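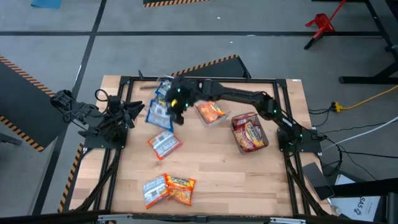

3.2 Collecting the demonstrations

We went back and forth on how to show the arms what we wanted, and I'll admit I was the holdout for guiding them by hand. It feels so natural! You grab the wrist, you push it where it should go, done. The trouble is that your own hands and sleeves end up in every view, and packaged food is light enough that a small nudge from an elbow spoils the layout. So for the Vollside set we switched to remote control, and I came around within an afternoon.

The task itself is easy to say: pick up a packet, put it in a clear container, go on to the next one. Noodle packets were my favorite and also the worst of the bunch. They're shiny, they crinkle when you squeeze them, and the printing bends along with the plastic, so the same packet can look like a different item after one bad grasp. 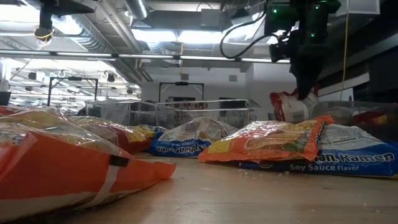

We kept 500 demonstrations for training, out of 556 recorded. The ones we dropped were mostly operator slips (several of them mine), such as closing the fingers too early or changing targets halfway through. We did keep the clumsy recoveries – a regrasp, a second push – and Section 5 shows why I'm glad we did. Operators were told to go at whatever speed felt comfortable, with no script for which packet came first.

Low views gave us the most to argue about. A camera near the tabletop is great for judging how far the fingers are from the wood, but a single bulging packet can hide half of what's behind it. We thought about throwing those views out, then trained with and without them and left them in.

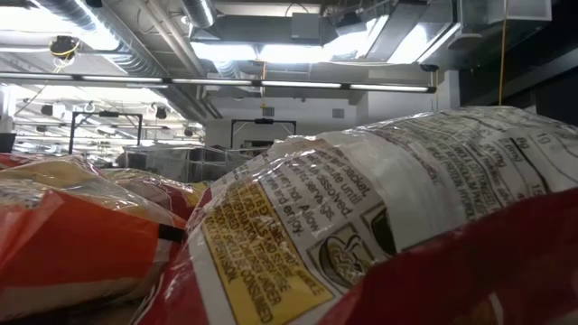 Figure 2. Low view of the packets, with a transparent container behind them.

Labels came last. Each demonstration was split into reach, grasp, carry and release using the Vivier tool, which gave us 2558 segments once the regrasps were counted separately. Two of us checked the splits and settled disagreements by watching the clip again together.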